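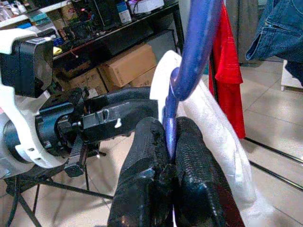 Blue and shiny, up close

I've been meaning to write about the Vasuvgate scorebooks since April, and every time I sat down to do it I ended up reading the scorebooks instead, so let me get as much of it down tonight as I can before I open one again.

For anyone new, I collect paper from low-level baseball. I do have cards, mostly from team-issued sets that came in a plastic bag with a sponsor's coupon on top, but what I really love is scorecards, schedules, rosters, the folded things people sat on. You can buy a stack of it for the price of one decent rookie card, and somebody's handwriting comes along for free.

The scorebooks came from Garrido, the card shop over in Undstead that's half comics now. I went in looking for nine-pocket pages and came out with a liquor box. Encarnación Villalobos runs the counter most afternoons and she had put it under the register for me, with my name spelled wrong on a sticky note. She wouldn't let me pay until I'd looked through at least one of them, in case they were water damaged. They weren't, apart from a coffee ring on one cover, and I'd have bought them anyway.

What was in the box

Spiral scorebooks, the kind with the green paper and the tiny diamonds preprinted in every square, all kept by the same person over several summers of Vasuvgate home games. No name on any of them. The pencil is hard and sharp and the writing leans backward. Whoever it was scored every home game I can match to a schedule, including both ends of doubleheaders, and wrote the attendance in the top corner once it was announced. The biggest I've found so far is 1,634, underlined twice. The ballpark only held 2,000, so that must have felt like a full house, especially with everybody crowding over to the shady side.

I spent most of the first evening just learning the shorthand. A backward K for a called third strike, sure, everybody does that. But this person also used a small "w" that I couldn't figure out for the longest time. It kept turning up beside fly balls to left. I had it down as "walk" (made no sense), then "warning track" (made some sense), and then I found a page where it was written out in full: "wind." Every ball that got knocked down by the wind or pushed out by it has its own little w. I scored games with my dad as a kid and it never crossed my mind to write down the weather play by play, and now I want to go back and do them all over again.

The Hyvönen page

If you followed that club at all you know the name Teemu Hyvönen, mostly for being the left-handed catcher. You almost never see one of those, and he only got behind the plate because the two regular catchers were hurt in the same week. He stayed there through the end of the season. I have his card from the Prurden Dairy giveaway set, the one where he's listed as a first baseman and is clearly wearing shin guards, and it's been in my favorites binder forever.

So naturally I went hunting for his first game at catcher, and there it was, a little past the middle of the third book. He went 2 for 4 with a double. He also had a passed ball in the first inning, and next to it in the margin our scorer wrote "give him time." I read that out loud to my wife, who does not care about baseball even slightly, and she said "oh, that's sweet," so I'm counting it.

He threw out a runner in the eighth. The play is marked 2-6 like any other caught stealing, except the pencil has been pressed so hard that you can feel it from the back of the page. I must have run my thumb over it a dozen times by now.

He finished that season hitting .311, by the way, if you add up the home games in the book and the road box scores I had already clipped. The card back for the following year has him lower than that. I trust the pencil, but I'd love to hear from anyone who has the league's printed averages, because it's entirely possible I gave him a hit that belonged to somebody else. My addition after ten at night isn't anything to brag about.
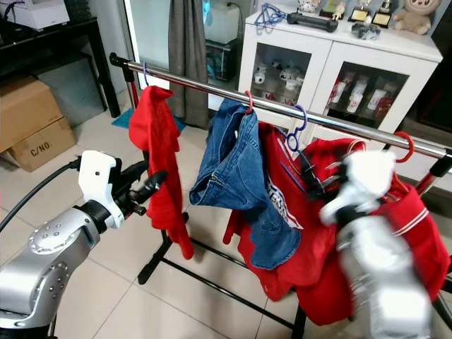 Storing them

I went back and forth on this. Top loaders and nine-pocket pages are no help with a spiral scorebook, and the magazine bags I had were too narrow by the width of the wire. Encarnación suggested the bags made for old oversized comics, with a board behind, and those fit with a little room to spare. The wire does want to catch on the flap when you slide a book back in, so I've been putting them in spine first, slowly, and with the lid off the box so I'm not tempted to rush.

I'm not pulling any pages out. A reader asked me about that last time I posted a scorecard, and I understand the appeal of having the Hyvönen game framed on the wall, I do. But the page before it has a rainout in the fourth inning with "went home, had soup" written straight across the empty squares, and I can't see splitting those two up.

Still looking for

The Prurden Dairy set without the coupon trimmed off. Any Vasuvgate pocket schedule from the seasons before the new scoreboard. And if you know who sat in that park every night with a hard pencil and kept track of the wind, please write to me — the email link is in the sidebar and it does work again, I tested it. I've got the fourth book open next to me right now and there's a triple play coming up that I'd like to get to before bed.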